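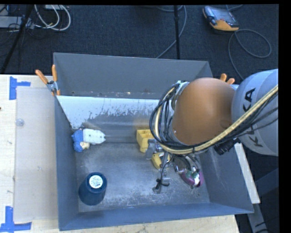
*The gray metal bin on the table, with the blue cup and some of the toys in it.*

Hi Leopold,

Quick update on the Temerska toy sorting, as promised! We're through 621 of the 1,000 donated pieces now, so the August money is going a long way. The small stuff (yellow blocks, odd cups, a blue and white toy I've grown fond of) goes into the metal bin first, and we sort it into play sets from there.

The bin is pretty scratched up on the bottom - I'd like to line it before the next batch. Could that come out of the $500 for supplies?

Baumgartner has asked for 3 sets to start with, and Stondivo wants theirs after the holidays. Still missing: lids for the storage tubs. I'll call the shop again tomorrow.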